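Print this release | E-mail this release

Sanda Opens Up Its Notes on Keeping a Hand-Held Gripper Station in Good Working Order

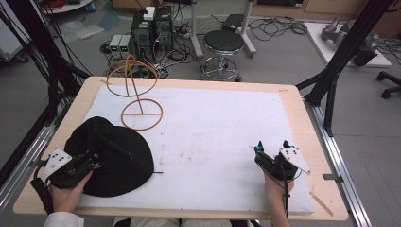
ALEMAYEHU, 9 January 2020 – Sanda, the small automation workshop that builds and looks after teaching stations for robot handling work, is pleased to share the care routine it has put together over the past year for its Prarkia station. The routine is free to read, it is written in everyday words, and we hope it will save other shops a few of the long afternoons that it took us to write it.

The Prarkia station is a modest thing as these machines go. A person sits at a table inside a metal framework, holds one gripper in each hand, and handles ordinary objects while the motions are recorded for a robot arm to learn from later. Soft goods such as cloth are a big part of the work, and they are also the part that shows up a badly kept gripper fastest. Jaws that close a hair off center will still lift a block of wood day after day, but they will drop the corner of a folded shirt, and then everybody starts blaming the shirt.

Most of the routine concerns the 2 grippers. Each one carries a white plate with black dots, and the tracking depends on that plate staying flat, clean and firmly seated. We wipe the plates with a dry cloth before the first session and check the screws by hand. We used to use a driver for this, and over one winter we managed to strip the threads on a pair of plates we were very fond of, so fingers it is. If a plate has been knocked or taken off for any purpose at all, the station gets a full alignment check before anyone records with it.

The cables come next, and they deserve more patience than they usually get. The lead from each gripper should run back along the wrist with enough slack for the operator to reach the far side of the table and turn the hand over, and no more than that. We look at the first few inches behind the grip, where the bending happens. A lead that has gone stiff or shiny there is replaced the same day. Our crew replaced 5 leads between May and the end of the year, and in every case the old one was still working when it came off.

Then there is the work surface. We lay a white foam board over the tabletop – it is kind to the jaw tips when an operator presses down through fabric, and it is cheap enough to turn over or swap when it gets marked. Smudges are fine. Dents are another matter, and a dented board should go to the packing bench, where it will have a long and useful second life.

The metal framework asks for very little. Once a month we go around the rail joints and the brace with a hex key, in the same order each time, and write the date on the sheet. After the station has been moved, even across the room, we do it twice: right after the move and again 3 working days later, when everything has settled.

The routine was tried out with our friends at Cavitz, who run a station of the same design and who were generous enough to send our first draft back covered in pencil. Their best suggestion was that the operator who finishes for the day should do the jaw check, and should leave the result in writing for the morning. We grumbled a little, tried it, and have done it that way ever since.

Printed copies of the Prarkia care routine are available from the Sanda front desk, along with the blank check sheet. Shops that already have a station from us will find a copy packed with their next order of leads and boards. Corrections, complaints and pencil marks are all very welcome.

About Sanda
Sanda builds, services and repairs small automation stations for classrooms and workshops from its premises in Alemayehu.

Print | E-mail

This website uses cookies to remember your preferences. By continuing to browse you agree to our use of cookies. Accept | Learn more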